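Getting two grippers to agree on where they are

Thursday, May 12, 2022

I spent most of the last stretch on a problem I had been putting off since winter: the two hand-held grippers we record with did not share a coordinate frame that I trusted. Each one tracked fine alone. Put the left trajectory and the right trajectory in the same plot and they drifted apart, sometimes by a few millimeters, sometimes by the width of a cup.

For a task where each hand does its own thing, you can live with that. For a task where one hand holds a bottle and the other turns the cap, you can't. The policy learns the offset along with everything else, and then the arms miss each other on replay.

The tool that handles this on our side is called Wernen. It takes the video and the inertial data from each gripper, runs visual-inertial SLAM, and writes out a pose for each frame. A second program, Kondora, cleans up the poses and packs them into training episodes. I maintain both, so the bug reports come to me.

The first thing I checked was time. The two cameras run on their own clocks, and we lined them up at the start of each session by showing both of them the same blinking code on a phone. That gives you a good offset at minute zero. By the end of a long session the clocks had slid by 2 frames. At normal hand speed that is enough to look like a position error, and it had fooled me, because I had been treating everything as a spatial problem.

So now the code is shown at the start and at the end, and Wernen fits a straight line between the two. It's a dull fix. It removed about half of the disagreement. I should have done it a year ago.

The other half was mapping. We build the map of a room first, with one gripper, walking slowly and looking at everything. Then both grippers localize against that map while we record. In the kitchen this worked. In the bathroom it kept failing, and the failures clustered around the sink.

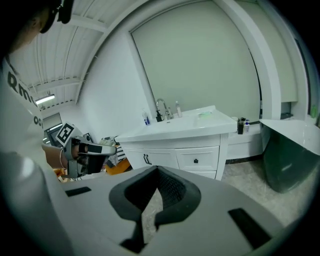

Mirrors are bad for this. The feature tracker finds corners in the reflection and treats them as real points on the far side of the wall. If the camera hardly moves, those points even look consistent, so they survive the outlier check and get into the map. Later, when the camera comes in from a different angle, part of the map says one thing and the rest says another. The solver splits the difference and you get a pose that is wrong in a smooth, believable way. I would much prefer a loud failure.

White surfaces make it worse. A plain cabinet door gives the tracker almost nothing, so the few strong features in view carry a lot of weight, and many of those are on shiny things like a faucet. Floor tiles have texture but it repeats, and now and then the relocalizer snaps to the wrong tile.

I tried three things.

The first was a mirror mask. I trained a small segmentation model on bathroom footage to mark mirror pixels, and dropped every feature that landed on them. It worked when the mirror had a clear edge in view. Close up, with only glass in the picture, the model had no idea. I kept it, but only for the mapping pass, where we can stay far enough back.

The second was a check on depth. If a mapped point sits well behind a flat surface that other points agree on, throw it out. Windows and doorways break this rule, so it needs a list of openings per room, which I draw by hand on the map. It takes a few minutes for each room. I don't love it.

The third was to let the grippers look at each other. There is a fiducial marker on top of the gripper, and whenever one camera sees the other gripper's marker, we get a direct measurement of the relative pose. We had used the marker for setup checks and then ignored it for the rest of the recording. Now Wernen adds each sighting as a constraint between the two trajectories and solves for both of them together.

That last one did the most. Even when the sightings are rare, they pin the two paths to each other, and the shared map errors stop mattering so much. If both hands are wrong by the same amount, the policy mostly doesn't care, as the actions are relative anyway.

There are limits. The marker has to be seen at a decent angle, and at a shallow angle the single-marker pose can flip between two solutions. I reject any sighting where the second solution is nearly as good as the first. I also reject sightings with heavy motion blur. On a typical episode that leaves up to 15 usable sightings, which is plenty, provided they are spread out. If they all come in the first second, the end of the episode can still wander, and Kondora now flags those episodes for review.

Solving for both trajectories at once is slower. Our old batch ran one gripper per core and finished overnight. The joint version needs more memory and I can only fit 4 jobs on the machine before it starts swapping. Dagdag, the scheduler we use, had no idea about memory at all, so I added a field for it. The config format changed a little as a result. Old job files still load, with a warning.

I also wrote a viewer, which I should have started with. It draws both gripper paths, the map points, and a line for each marker sighting, colored by how far it disagrees with the solved poses. Scrubbing through an episode with that open shows you in seconds what took me days of reading logs. It lives in the Drodix repo with the other plotting scripts – run it on an episode folder and it will find the rest.

Still open: the gripper width estimate. It comes from the fingers in the video, and strong overhead light throws it off on some frames. Kondora smooths over short gaps, but smoothing a grasp is risky, since the moment of contact is the part you want sharp. I have a version that refuses to smooth across a fast close, and I'm not sure yet that it's better.

I plan to reprocess the older two-hand recordings with the new pipeline and retrain on them in July. The ones without an end-of-session clock code will have to get their drift from the marker sightings alone. I think that can work, but I haven't tried it on a long session.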